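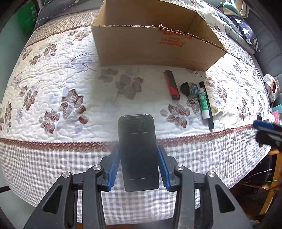 Módulo de Textiles del hogar. Apuntes de la unidad 4: colchas acolchadas, remates y faldones
Curso Prindumik de confección y mantenimiento

4.1 Definiciones

Se entiende por colcha acolchada el conjunto de capas unidas mediante costuras que atraviesan todo el espesor. La composición habitual es de tres capas: cara exterior, relleno y forro. El dibujo de la costura cumple una función mecánica (impide la migración del relleno) y otra decorativa. Ambas deben considerarse por separado al redactar la ficha del artículo.

El estampado es independiente del acolchado. En una colcha blanca con hojas marrones y lavanda pálido y un pespunte ondulado en forma de nubes, la costura no sigue el contorno de las hojas. Este caso se denomina en el curso «acolchado no registrado». Cuando la costura repasa el motivo se habla de acolchado registrado, más lento de ejecutar y con mayor porcentaje de rechazo.

4.2 Remates de borde

Galón trenzado. Se aplica sobre el canto ya cerrado. Admite curvas amplias sin fruncir. En tonos marrones disimula el roce del borde delantero, que es el más expuesto.

Tira tejida plana. Se reserva para tramos rectos. En esquinas exige inglete o corte y solape.

Ribete al bies. Se estudia en la unidad 5.

Una misma pieza puede combinar dos remates, por ejemplo galón trenzado marrón en el borde delantero y tira tejida de color tostado en el opuesto. En la ficha se anotan los dos, con indicación del lado. El error más frecuente en los ejercicios de abril fue consignar solo el delantero.

4.3 Faldón

El faldón cubre el espacio entre la colcha y el suelo. Puede ir cosido a la colcha o montado sobre una base independiente. El modo de unión no se deduce de la vista frontal – hay que levantar el borde y comprobarlo.

Los tejidos de superficie arrugada, tipo seersucker, obtienen el relieve por diferencia de tensión entre hilos de urdimbre. No se planchan a presión: el relieve se aplasta y la cuadrícula, si la hay, se deforma. En cuadros blancos y grises la deformación se aprecia a simple vista. Conviene distinguir este relieve de los acabados químicos de aspecto similar, que pierden volumen con los lavados.

4.4 Registro de la pieza

La ficha Kivi consta de 10 campos. Para esta unidad se rellenan solo los 6 primeros:

1. Color de fondo
2. Motivos y colores del estampado
3. Dibujo del acolchado
4. Remate o remates, con su lado
5. Faldón: color, ligamento o textura
6. Gramaje del conjunto

El gramaje se obtiene por pesada de la colcha sin faldón. Ejercicio resuelto: la muestra Grondumton, de masa por unidad de superficie igual a 623 g/m², incluye un forro de 192 g/m². Cara exterior y relleno suman, por diferencia, 431 g/m².

4.5 Trabajo práctico

Elíjase una cama vestida y complétese la ficha. Describir el motivo en el orden fondo, figura, línea. Las ramitas finas se anotan como línea; las hojas, como figura, indicando si presentan nervaduras.

Entrega por la plataforma Jidska hasta el 19 de junio de 2022. Las fichas sin el campo 4 completo se devuelven sin calificar.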